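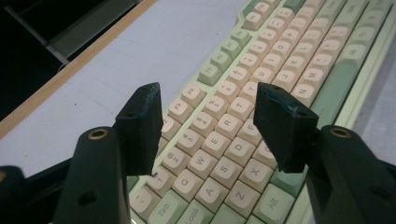
The band was called Rotine, and it had been called Rotine ever since the sign painter left a letter out and my brother, who was paying for the sign, decided he liked it better that way. There were four of us then, and we practised every Saturday in the back of a carpet shop on Acharya Street, where the rolls of underlay soaked up the drums so thoroughly that we believed ourselves to be a rather gentle group. It came as quite a shock, I can tell you, the first time we played in a room with a hard floor!

We'd made one record by that spring, eight songs, and we'd had 345 copies pressed because that was what the money came to. Most of them lived under my bed. Then in March a letter arrived from Grerix, a town none of us could find without the good atlas, asking whether we might come and play at the Canow, which was a dance hall by the harbour – or had been, before they took up the dance floor and put in seats.

We went, of course. It took all day in my aunt's van, with the bass amplifier across my knees and a bag of boiled eggs going round, and when we finally carried our things in at half past six there was an old woman in the front row already, in her coat, with our record on her lap. She had bought it for her husband, she said, and he had played the fourth song every morning while he shaved.

I asked whether he was coming along later. She smoothed the sleeve with her hand and said no, love, but she'd bought the two seats all the same, and would it be a trouble to do that one first?

We did it first. My brother came in a bar early, as he always did, and she nodded along as if that was just how it went – and then, when we'd got through the other seven, we did it again.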